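PKG 301 Consumer Packaging
Handout 6: Mixed Snack Assortments in Rigid Gift Boxes
Instructor: Usha Pillai
Lab supervisor: Norbert Oravec
Revised 7/29/18

Scope

This handout covers the hand packing of individually wrapped snacks into a rigid open-top box. It assumes the material on film types and heat seals from the earlier handouts. Cartons with molded inserts are treated separately and are left out here. So are boxes filled by weight on a line, where the position of each item is left to chance.

A mixed assortment differs from a single-product carton in three respects. The items have different shapes, so there is no repeating layer. They have different resistance to crushing, so the order of loading matters. They are also seen all at once when the lid comes off, so the position of each label is part of the specification.

1. Terms

Primary wrap. The film in direct contact with the food. In this handout it is always a flexible wrap closed by heat seals.

Fin. The flat sealed strip at the end or along the back of a wrap. An end fin usually carries a crimp pattern. Its width is not usable space for product, but it has to be counted when the wrap is fitted to the box.

Headspace. The air sealed inside the wrap together with the product. Headspace cushions the product and also makes the wrap larger than its contents.

Void. Space inside the box that no wrap occupies. Voids allow movement.

Face. The side of the wrap that carries the product name. A wrap is "face up" when the name can be read from above by a person standing at the front of the box.

Nominal size. The outside dimensions of the wrap, fins included, measured lying flat without pressure.

2. Wrap geometry

The first step in planning an assortment is to record the nominal size of every item. Students tend to measure the product and forget the fins. For a small cookie packet the error is minor. For a long bar it can decide whether the item will lie along the wall or has to go in on the diagonal.

Long bars in clear film need the most attention. The fin at each end is stiffer than the rest of the wrap and does not fold down easily. It tends to flare, and when it meets a wall it pushes back. A bar that is forced in lengthwise will bow upward in the middle and lift whatever is resting on it.

Clear film also shows the contents over most of the length of the bar. Crumbs, fractures and settled fragments remain visible to the customer, where a printed opaque film would hide them. The bar should therefore be handled near mid-length with light, even pressure. It should never be picked up by the fin. Pulling on the fin loads the seal in peel, and peel is the direction in which a heat seal is weakest. 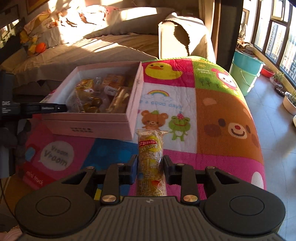

Fig. 1. Long bar in clear film, held upright. Note the crimped top seal flaring outward and the red label below it.

Printed areas on a clear wrap are usually limited to a label zone and a run of lettering along the length. When the film is crinkled, lettering that is legible on the flat web becomes only partly legible on the finished item. This affects placement. If the lettering cannot be read after light smoothing by hand, the bar is best turned so that the label zone shows, and the lengthwise printing is treated as decoration.

Balakrishnan Pai's lab notes propose a simple way to record orientation. Each item is given a letter for its face (U for up, W for toward the wall, D for down) and a second letter for its long axis (L for along the length of the box, C for across, X for diagonal). A bar standing on one end is marked with an S in place of the second letter. The notation is used in all layout sheets from this point on.

3. Sorting before loading

All items are laid out beside the box before the first one goes in. They are sorted by crush resistance into three groups.

Group A, firm. Dense candies, hard-baked rounds, nut and grain bars. These can carry load.

Group B, moderate. Sandwich cookies and crackers in a filled wrap. These can carry their own kind, one layer deep.

Group C, soft. Breads, rolls and filled pastries. These carry nothing.

A common mistake is to assign the group by the stiffness of the wrap. A tightly inflated wrap around a soft roll feels firm when pressed, and it will spring back from a short load. Under a load that stays in place, air leaks or shifts, the wrap settles, and the roll takes the force. Sort by the food. If the food cannot be judged through the wrap, put the item in Group C.

The work surface should be level and large enough that no item has to be set on top of another while waiting. A padded or fabric surface is acceptable for sorting. It is less suitable for loading, as the base of the box can tilt when the packer leans on a wall. A board placed under the box corrects this.

4. Loading sequence

Step 1. Open the box fully and check that the walls stand square. Any lid or sleeve is set aside with its printed side up.

Step 2. Place the tallest Group C items along the back wall. They are put in first even though they are soft, on the condition that they reach the base and that nothing will be set on them later. Their wraps form a background for the lower items in front.

Step 3. Place the Group B items in front of them, face up. Lean the rear edge of each packet against the soft items if the name would otherwise be hard to read. The lean should be shallow. A steep packet slides.

Step 4. Place the Group A items toward the front. Small rounds packed several to a bag should be spread to one layer inside the bag before it goes in. A bag with all of its contents at one end has a hard lump and an empty tail, and the tail will be pinned under something else.

Step 5. Place the long bars last, along a side wall or leaning diagonally against it. A diagonal bar takes up a void that is hard to fill by other means. Check that the upper fin stays below the rim.

Step 6. Fold loose tails of film under the item they belong to. Pull hanging strings and ties inside the wall.

The sequence runs from back to front and leaves the packer's hand outside the box as much as possible. Reaching over finished work is the main cause of displaced items. Left-handed packers should mirror the layout sheet where this does not change the faces.

5. Handling the walls
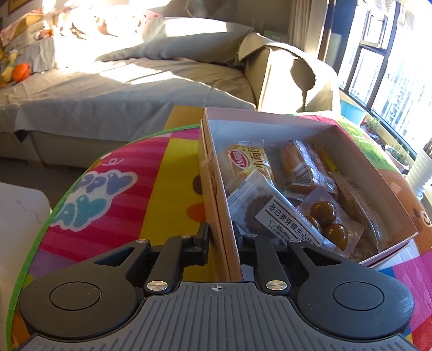 The walls of a rigid gift box resist load along their height much better than load from the side. A packer who steadies the box by pinching one wall is applying side load at the rim, where the wall has the least support. This is acceptable for a brief adjustment near a corner. At mid-length the wall can bend inward or outward, and a crease in the outer printed sheet cannot be worked out afterward.

Where a box must be moved after loading, it is lifted from beneath with both hands. Sliding it by one wall shifts the contents toward that wall and opens a void at the opposite side. On fabric the effect is greater, as the base catches and the walls do not.

Boxes with printed characters or figures on the outside add one more requirement. The printed side sets the front or the display side of the box, and the faces of the items should agree with it. A layout that reads correctly from the wrong side has to be unpacked and repeated. Confirm the display side before Step 2.

6. Voids

A box loaded as described above will still have voids. They fall into two kinds.

Open voids can be seen from above and reached by hand. They are closed by moving an item, by turning a bar to the diagonal, or by adding a small firm item. Shredded paper is permitted if the layout sheet calls for it.

Covered voids lie beneath leaning packets or between inflated wraps. They are found by pressing lightly on each item and watching for travel. A small amount of travel is expected from headspace. Travel that continues after the wrap has taken up the load means there is a void beneath.

Covered voids matter more in transport. The item above drops into the void, its neighbor follows, and the faces turn. Krishnamoorthy Reddy's comparison of the Koris and Jolider box styles, held in the lab binder, describes this for a filled box of 684 grams. The narrower Jolider held its faces better, although both boxes left the bench looking full.

Do not close a covered void by pressing the assortment down. This moves air from one part of the wrap to another and raises the load on the seals. The item should be taken out and reset.

7. Labels and dates

Every item in a mixed box keeps its own primary wrap and its own printed information. The packer does not remove, cover or trim any of it. Barcodes on single items may lie face down unless the box is to be scanned item by item.

Date codes are read before loading. The earliest date in the assortment is the date of the box, and it is entered on the layout sheet together with the name of the item it came from. Where a date is printed on a fin, smooth the fin flat to read it. Do not stretch it.

8. Layout sheet

One sheet is completed for each box. Entries are made in loading order.

Item name as printed
Nominal size, fins included
Group (A, B or C)
Face and axis letters
Position (back, middle or front; left, center or right)
Date code
Remarks

Remarks are kept short. "Fin flared, turned to X" is sufficient. Items that were removed and reset are marked R, with the cause.

Lab arrangements

Boxes are stored flat in the cabinet by the door and are assembled at the start of the session. Work in pairs, with one person loading and one recording, and exchange roles after the first box. Completed sheets go to Subbarao Ramasamy at the end of the session. The Nambiar shallow tray is used in the next handout and should stay in its wrapping until then.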